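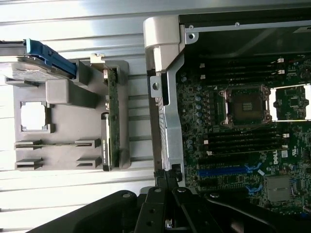

Good morning, crafty friends! Coffee is poured, the glue gun is warming up, and I have so much to tell you about the fall craft market at Stallstead that I'm going to have to break it into several posts. Bear with me.

First, the big one. I got my table! I applied back in April and had pretty much given up, and then last night there was an email from Iolanda Marinho saying a spot had opened up by the side door. I'll be right across from the kettle corn, so you can follow your nose.

I'm bringing the felt gnomes, the button wreaths, and all of the recipe-card boxes I've been working on this summer. I had 3 sizes planned, but the biggest one kept bowing in the middle no matter what I did to the lid, so that will have to wait until I've had a good long think about it.

Several of you asked what paper I used on the box lids. It's the Shahbazi cardstock in the pomegranate pattern. I hoarded it for a whole year and finally made myself cut into it. It scores like a dream, but please use a bone folder and go slowly, or you'll get those little white cracks along the fold. Ask me how I know!

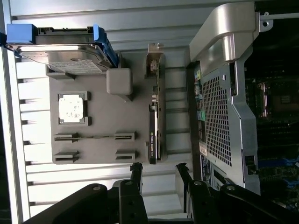

Gray plate, silver drive, blue ends. Happy Tuesday-ish colors.

Now, buttons. My aunt mailed me a cookie tin with 700 of them in it (she wrote the number on the lid in marker, bless her) and I've been sorting them by color every evening in front of the TV. The creams and browns are going straight onto wreaths. If anyone local is short on greens, tell me and I'll set aside a baggie for you.

For the wreath people: I've switched from hot glue to wire for the bigger buttons. It takes longer and my fingertips are not thrilled, but the ones I glued last winter started popping off as soon as I hung them on the front door in the sun. Thread the wire up one hole, down the other, twist twice at the back, and tuck the end under. A dab of Gredon craft glue over the twist keeps it from snagging on sweaters.

I also want to say thank you for the sweet notes about the birthday card I posted last week, the one with the little watering can that tips when you pull the ribbon. It went to my neighbor, who taught me to crochet, and she has it standing up on her kitchen windowsill — I may have cried a tiny bit in the driveway.

Card night is still on at my house, 7 p.m., same as always. We're making pull-tab pumpkins. I'll have the pieces cut ahead of time, so just bring your own adhesive and scissors, and maybe a snack to share if you think of it. The lemon bars were gone before I got one last time!

And for those of you farther out, I'm hoping to do the Skurnarstead holiday fair too, but I haven't heard back yet. I'll post here when I do. If you want a wreath held for you, message me the size and your colors and I'll put your name on it. Okay, the glue gun is beeping at me. Off to finish gnome noses!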